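Coaster (drinkware)

A coaster is a small flat mat placed under a cup, glass or bottle to protect the surface beneath it. It does this in two ways: it holds or blocks liquid running down the outside of the vessel, and it slows the passage of heat from the base into the table top. Coasters are also used to cover a drink out of doors, to mark a seat as taken in some bars, and as a printed surface for advertising. The larger item used under plates is called a place mat, and one made for hot pans is a trivet.

Name

The word was first used for a low tray or stand, often of silver, on which a decanter was slid or "coasted" along the table after the cloth had been taken away. The modern sense, a mat for a single drink, came later. In Britain the card type is widely called a beer mat, while "coaster" tends to be kept for the reusable household type.

History

Decanter coasters were in use in Britain by the second half of the eighteenth century. They had a raised rim and a turned wooden base, with baize on the underside so that they would move without scratching. In German-speaking countries, beer drinkers used felt mats to soak up spills and to cover the mug. These were dried and used again, and were often not clean. Printed card mats appeared in Germany in the late nineteenth century, and mats cast from wood pulp followed in the 1890s. The pulp mat was cheap enough to throw away and soon replaced felt in most public houses.

Materials

Pulp board is the usual material for throwaway mats. It is soft, thick for its weight and takes up water quickly, but it swells and splits after long wetting. Cork is light, insulates well and grips the table, though it stains. Ceramic and stone coasters may be absorbent or glazed; an unglazed tile draws water into its pores, while a glazed one only keeps it off the table, and both kinds need feet or a backing to prevent scratches. Silicone and rubber do not absorb at all and depend on a raised edge or a pattern of grooves. Wood, leather, glass, slate, felt and woven or crocheted yarn are also common.

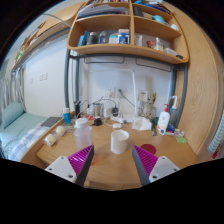
Shape and size

Most coasters are round or square. A round mat wastes more board when cut from a sheet, but has no corners to bend. The diameter is normally a little greater than that of the base of a standard glass, so that drips fall inside the edge. A rim holds more liquid but can cause a glass with a wide foot to sit unevenly.

Surface damage

Two kinds of mark are found on finished wood. A white ring is caused by moisture held in the finish, where it scatters light. It is often shallow and may fade as the finish dries. A dark ring shows that water has passed through the finish and reacted with the wood, most often with tannins in oak, and removal usually means stripping and bleaching the area. Heat makes white marks more likely, as it softens shellac and some lacquers. Oil and wax finishes mark easily but are simple to renew.

Sticking

A wet glass may lift a light coaster when it is picked up. The film of water between the two smooth faces holds them together, and the mat falls off once its weight overcomes the hold. Ribs, a rough face or an absorbent layer reduce the effect. A pinch of salt on the mat is a common remedy.

Collecting

The collecting of beer mats is called tegestology, from the Latin teges, a mat. Collectors sort by brewery, country, shape or date of issue, and generally prefer unused examples. The Korkudcombe collection, catalogued by Serpil Güneş, is arranged by material and contains 48 felt mats and 31 decanter stands - the latter mostly without their baize. Samah Badawi's handlist of the Ghoneim bequest follows the same order. Mats are best stored flat, dry and away from sunlight, as pulp board yellows.

See also: Place mat; Trivet; Doily; Tablecloth

Last revised February 22, 2021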